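베테토우 작업실 갤러리: 뚜껑을 연 본체

3월에 올리는 이번 갤러리의 주제는 데스크톱 본체 속입니다. 풍경 사진을 기대하고 오셨다면 죄송하지만 이번에도 산이나 바다는 없습니다. 벨티브턴 상가에서 사무실 정리 물량으로 나온 중고 본체를 들여왔고, 값은 흥정 끝에 점심 한 끼 수준으로 내려갔습니다. 흥정은 사나 파루크가 했고 저는 옆에서 무거운 것을 드는 역할이었습니다.

본체를 열어 보는 일은 남의 집 싱크대 밑을 들여다보는 것과 비슷합니다. 겉은 멀쩡한 검은 상자인데 안에는 그 집 살림 솜씨가 다 나옵니다. 제조사가 조립한 물건은 대체로 살림을 잘합니다. 케이블이 묶여 있고, 손으로 잡을 곳에는 파란색을 칠해 두었습니다. 제 책상 밑에 있는 조립 컴퓨터는 그렇지 않습니다. 그 이야기는 길어지니 넘어가겠습니다. 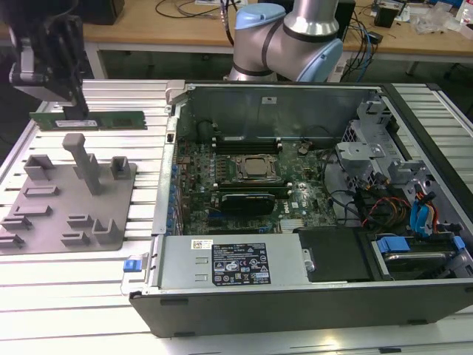 옆으로 눕힌 본체. 녹색 메인보드에 DELL 로고가 찍혀 있고, 하드 드라이브 자리에는 새파란 손잡이가 달려 있습니다. 동전 모양 전지는 위쪽 메모리 슬롯 오른쪽에 있습니다.

지난 갤러리 댓글에서 치하루 치바는 중고 본체를 사면 다른 건 몰라도 동전 전지부터 갈라고 했습니다. 시계가 자꾸 옛날로 돌아가는 컴퓨터를 두 달이나 고장이라고 믿고 운영체제를 네 번 다시 깔았는데, 범인은 편의점에서 파는 전지였다고요. 네 번째에는 좀 의심할 만도 했다고 덧붙였습니다.

옳은 말씀이라 전지는 넉넉히 사 두었습니다. 린다리에서 한 묶음에 18개짜리를 팔길래 샀는데, 이제 남은 생애 동안 동전 전지 걱정은 없을 것 같습니다. 택배비가 전지 값보다 비쌌다는 사실은 사나에게 말하지 않았습니다.

메모리는 빼기 전에 어느 슬롯에 꽂혀 있었는지 적어 둡니다. 저는 기억력을 믿다가 컴퓨터의 기억력까지 잃어버린 적이 있습니다. 슬롯 끝의 걸쇠는 양쪽 다 끝까지 젖혀야 하고, 다시 꽂을 때는 생각보다 세게 눌러야 합니다. 처음 하는 분들은 대개 이 대목에서 숨을 참습니다.

나사는 종이컵에 담되 그 컵으로 커피를 마시지 마세요. 경험담입니다.

사진은 가로 600픽셀로 줄여 올렸습니다. 원본이 필요하신 분은 게시판에 남겨 주시면 저녁 8시 이후에 보내 드립니다. 다음 갤러리는 키보드 청소 편이고, 식사 중에는 열지 않으시는 게 좋겠습니다.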